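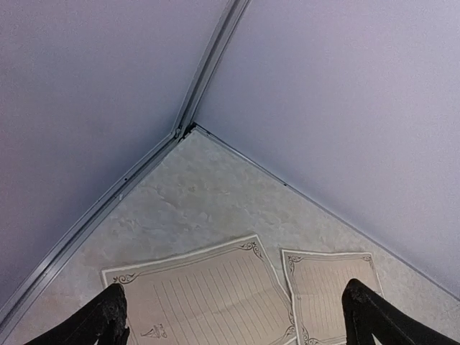

El taller de Flusow abrió sus puertas el 10 de agosto de 2024 en una nave a las afueras de Trosside. La visita no tenía mucho de espectáculo: sillas plegables, café de termo y una jornada de trabajo parecida a cualquier otra.

Gebhard Lanz, responsable del laboratorio, dedicó la primera parte a los materiales planos. Una hoja de papel sobre una superficie lisa apenas ofrece por dónde agarrarla. Los dedos de la pinza tienen que bajar casi hasta el suelo de la celda sin arrugarla – y el margen, según Lanz, es de 2 milímetros.

«Con una caja casi todo el mundo acierta», explicó. «Con el papel nos pasamos la primavera entera.»

El equipo empezó en abril con un solo brazo. Luego llegó el segundo y hubo que rehacer buena parte de la programación, porque cada uno debe saber dónde está el otro. El plástico fino plantea otro problema: se dobla, se pega al suelo y cambia de forma cada vez que se toca.

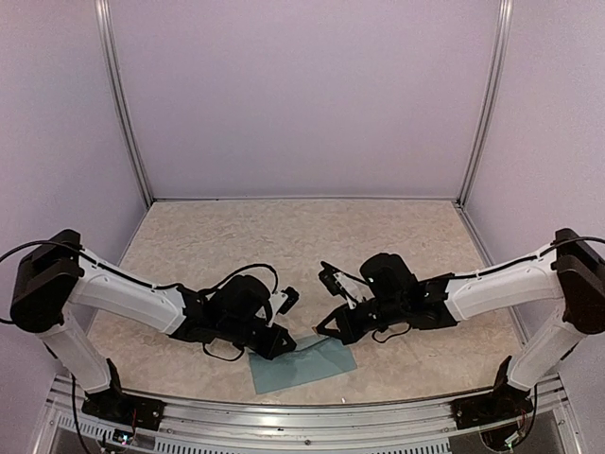

Los dos brazos de la celda, con las pinzas próximas sobre una lámina de plástico azul translúcido.

Los 17 asistentes pudieron preguntar durante el turno de tarde. Hendrik Makhubela, que había viajado desde Bretville, quiso saber cuánto tarda en prepararse una tarea nueva. Dos semanas si el material es conocido, le contestaron, y bastante más si no lo es.

Makhubela lleva una pequeña imprenta y busca ayuda para separar pliegos. No se fue con un presupuesto, pero sí con una cita para traer sus propias muestras.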